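Chamomile, peppermint and a bit of patience
Jaime Abreu on growing herbs for the tea trade
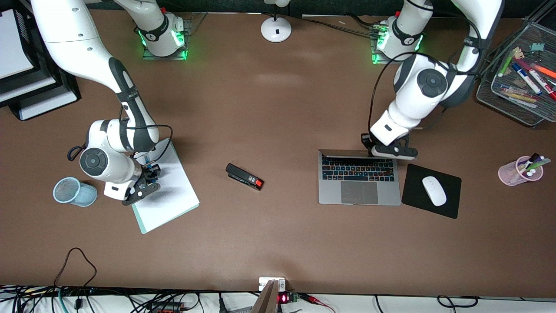
Photo: Clasamo

Jaime Abreu grows 68 beds of medicinal herbs at Brasovstead, most of them chamomile and peppermint. He sells the dried crop to Brandão, a tea blender.

"People ask me what cures what," he says. "I tell them chamomile is a nice drink before bed. If they take tablets from the doctor, they should ask a pharmacist first – some herbs don't mix with them."

Drying takes up to seven days. "Rush it and the smell goes," he says. He starts on the valerian roots in October, and expects about 154 kilos this year.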